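# Running a charity golf scramble without losing money on it

24 Jun 2022

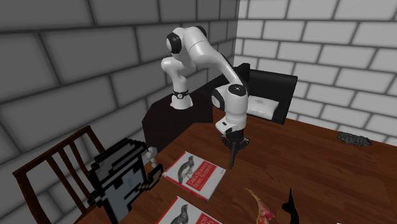
Most guides to charity golf days start with the theme and the goodie bags. I'd start with the bill. Plenty of these events take in a nice pile of cash and hand most of it back to the club, the caterer and whoever printed the banners.

I've helped put on a few at Kerkby, and I'm still not convinced every one was worth the bother. Do it this way and you've got a chance.

## 1. Get the course price in writing

Ask for the per-player rate, carts included, and ask what happens if you come up short on players. Kerkby quoted us 95 dollars a head last March. The "package" the sales office pushed first cost more and added a sleeve of balls.

## 2. Set the entry fee after that

Don't copy the fee from the tournament down the road. You don't know what they paid. Add up course, food and prizes per player, then decide what you want left over. If the total makes you wince, cut the food. Golfers will eat a hot dog.

## 3. Cap the field

A shotgun start with two teams on every hole sounds great until hole four backs up. We stopped at 23 teams of four and it was still slow on the par threes. If someone promises you a full field can get around in four hours, ask when they last saw it happen.

## 4. Keep the scramble rules short

- Everyone hits, the team picks the best ball, everyone hits from there.
- Each player's drive must be used at least twice.
- Place within one club length, no closer to the hole, and stay in the same cut of grass.
- Pick up at double bogey.

Print that on the scorecard. Handicaps are where the arguing starts. We take a small share of the combined team handicap and announce it before anyone pays.

## 5. Be suspicious of the extras

Mulligans sell well and cost nothing, so sell them. Hole sponsors are good too: Ocampo paid 400 for a sign on the ninth and never asked for anything else. A hole-in-one car needs insurance, and the small print on yardage and witnesses is long — read all of it or skip the car.

Auctions are mixed. Teodoro Lumanlan talked us into a consignment auction one year, with signed items on a reserve. The bidding reached 1,344 and the supplier kept most of it. Donated lots only, from now on.

## 6. Do the scoring by hand as well

We used Trenell for live scores. Two teams never opened it. Collect paper cards, have a second person check the top five, and settle ties by matching cards from the hardest hole.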